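Mitmacherinnen und Mitmacher gesucht für unseren Sortierabend (ab Oktober, immer dienstags)
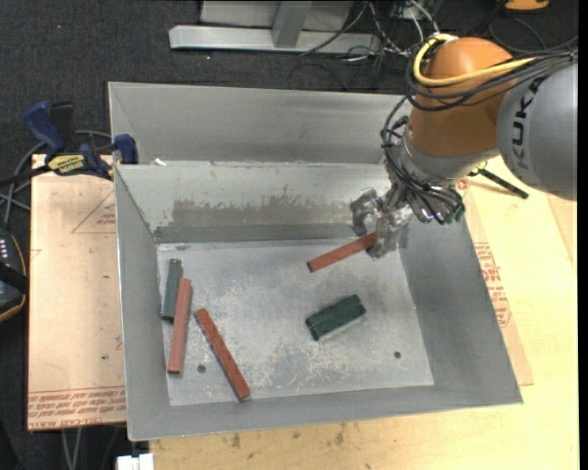
Hallo zusammen, ich suche Leute! Und zwar für etwas, das ich seit dem Frühjahr im Kopf habe und das jetzt endlich einen Raum, einen Schlüssel und einen Wasserkocher hat: einen offenen Abend, an dem wir alte Brettspiele und Baukästen wieder spielbar machen. Ab Oktober, jeden Dienstag um 18 Uhr, im Erdgeschoss vom Haus Carnier (der Eingang ist hinten im Hof, vorne ist immer zu).

Wie es dazu kam, ganz kurz: Ich habe im Frühjahr den Nachlass eines Spieleladens übernommen. Der Laden hieß Lella, manche von euch kennen ihn bestimmt noch, das war der mit den grünen Markisen gegenüber vom Schuhmacher. Geplant war, dass ich mir zwei, drei Schachteln aussuche. Mitgenommen habe ich am Ende 120 Spiele, dazu Kisten voller Einzelteile, die irgendwann mal zu irgendetwas gehört haben. Spielsteine, Hölzchen, Würfel, Kärtchen, Sanduhren, Pöppel in allen Farben. Mein Flur war bis in den Sommer nur seitwärts begehbar, und meine Geduld mit mir selbst war auch schon mal größer.

Ein paar Sachen habe ich allein geschafft. 17 Spiele sind komplett, geputzt und stehen schon im Regal. Darauf bin ich stolz! Aber wenn ich in dem Tempo weitermache, sitze ich noch jahrelang da, und außerdem macht es zu mehreren einfach viel mehr Spaß. Die besten Momente waren immer die, wenn Besuch da war und jemand rief: Moment, das Teil kenne ich, das gehört zu dem Spiel mit den Schafen!

Was wir an den Abenden machen

Zuerst wird sortiert. Das klingt trocken, ist aber für bestimmte Leute (ich zähle mich dazu) das reinste Glück. Wir kippen eine Kiste auf den großen Tisch und legen nach Farbe, Form und Größe auseinander. Dann wird abgeglichen: Was steht in der Anleitung, was liegt in der Schachtel, was fehlt? Bei den älteren Spielen gibt es oft gar keine Anleitung mehr, da wird es ein bisschen Detektivarbeit. Ich habe einen Ordner angefangen mit kopierten Regeln und Teilelisten, der ist noch ziemlich lückenhaft und freut sich über Zuwachs.

Danach kommt das Reparieren. Eingerissene Schachtelecken kleben wir mit Leinenband, Spielpläne kommen über Nacht unter die Buchpresse, abgegriffene Farbe frischen wir auf, falls das Spiel es braucht. Fehlende Figuren bauen wir nach. Ich schnitze schlecht, aber gern. Wer besser schnitzt: bitte unbedingt melden. Wer drechseln kann, bekommt von mir jeden Abend den besten Stuhl.

Und zum Schluss wird gespielt! Das ist keine Zugabe, das ist Teil der Arbeit, denn ein Spiel geht bei uns erst ins Regal, wenn es einmal komplett durchgespielt wurde. Beim letzten Test mit Freunden haben wir auf diese Weise gemerkt, dass in einem Kartenspiel zweimal die Acht lag und keine Neun. Hätte ich beim Zählen nie gesehen.

Wen ich suche

Ich brauche für den Anfang 20 Leute, die sich vorstellen können, ab und zu zu kommen. Ihr müsst nicht jeden Dienstag da sein, das schaffe ich vermutlich selbst nicht. Wenn sich genug finden, sind wir jedes Mal eine nette Runde, und der Tisch ist voll, ohne dass man sich die Ellbogen in die Rippen haut.

Vorkenntnisse braucht ihr keine. Schön wäre es, wenn sich unter euch Menschen finden, die

gern puzzeln oder überhaupt gern Kleinkram ordnen
mit Leim, Papier und Pappe umgehen können
eine ruhige Hand und einen feinen Pinsel haben
alte Regeln in verständliches Deutsch übersetzen (auch aus dem Italienischen, dazu gleich mehr)
Spiele erklären können, bevor alle eingeschlafen sind
backen. Ich sag es nur.

Zum Italienischen: In einem der Kartons lag eine ganze Reihe vom Verlag Vitale, wunderschön gestaltete Legespiele, alles komplett, soweit ich sehe. Nur verstehe ich die Regeln nicht. Ich habe mich mit dem Wörterbuch durch die erste Seite gekämpft und glaube jetzt, dass man entweder eine Brücke baut oder eine Brücke überfällt. Da wäre Hilfe toll.

Kinder sind ab dem Schulalter herzlich willkommen, am liebsten mit einem Erwachsenen dazu. Wegen der Kleinteile möchte ich keine Krabbelkinder unterm Tisch haben, da bitte ich um Verständnis. Hunde leider auch nicht. Ich mag Hunde, aber die Würfel sind gezählt.

Was ihr davon habt

Geld gibt es keines, das sage ich lieber gleich. Ich bekomme auch keins. Die Raummiete ist bis zum Frühling gesichert, danach schauen wir weiter. Tee, Kaffee und Wasser stehen da, Knabberzeug bringt mit, wer mag (aber bitte nichts mit Paprikapulver, ich habe drei rote Fingerabdrücke auf einem Spielplan, die gehen nicht mehr raus).

Dafür dürft ihr ausleihen! Wer mitmacht, kann sich jedes fertige Spiel für zwei Wochen mit nach Hause nehmen. Einfach in die Liste an der Tür eintragen. Später soll daraus eine richtige kleine Spieleausleihe für das ganze Viertel werden, mit festen Zeiten und einem Schild draußen. Einen Namen hat sie auch schon, Trimley. So hieß das allererste Spiel, das ich aus den Kartons gezogen habe, ein Laufspiel mit Postkutschen. Wer einen besseren Vorschlag hat, darf ihn machen, aber ich hänge inzwischen ziemlich daran.

Und man lernt eine Menge. Ich wusste vorher nicht, dass es Leim gibt, den man wieder lösen kann. Oder wie viele Spiele aus meiner Kindheit völlig unfaire Regeln hatten. Mein Bruder schuldet mir mehrere Siege.

Praktisches

Wir fangen um 18 Uhr an und machen um 21 Uhr Schluss, dann muss der Hof abgeschlossen werden. Später kommen geht, früher gehen auch. Der Raum ist ebenerdig, die Toilette liegt auf demselben Flur. Die Heizung ist gemütlich, sobald sie mal angesprungen ist, für die erste halbe Stunde empfehle ich einen Pullover.

Werkzeug ist da: Schneidematten, Cutter, Pinsel, Klammern, eine Buchpresse und eine Lupenlampe, um die sich vermutlich alle streiten werden. Falls ihr eine zweite übrig habt, her damit. Gut gebrauchen könnten wir auch leere Gläser mit Schraubdeckel, kleine Pappschachteln, Gummibänder und Stoffreste für Würfelbeutel. Bitte bringt mir keine weiteren kompletten Spielesammlungen! Einzelne Spiele nach Absprache gern, aber mein Flur braucht noch etwas Erholung.

So meldet ihr euch

Schreibt mir über das Kontaktformular auf dieser Seite, Betreff Sortierabend. Ein paar Zeilen reichen: wie ihr heißt, ob ihr lieber sortiert, klebt, malt oder spielt, und ob ihr allein kommt oder jemanden mitbringt. Wenn ihr mögt, schreibt noch euer Lieblingsspiel dazu, dann schaue ich, ob es in den Kartons steckt. Ich antworte normalerweise innerhalb von etwa drei Tagen, in den Ferien kann es länger dauern.

Wer nicht gern schreibt, kommt einfach am ersten Dienstag im Oktober vorbei. Da machen wir noch nichts Ernstes, ich zeige den Raum und das Regal, wir trinken Tee und kippen zum Warmwerden die gemischte Kiste aus, in der von Dominosteinen bis Puppengeschirr alles liegt. Klingelt bitte bei Carnier EG und wartet kurz, der Weg von ganz hinten zur Tür ist länger, als man denkt.

Ich freue mich auf euch!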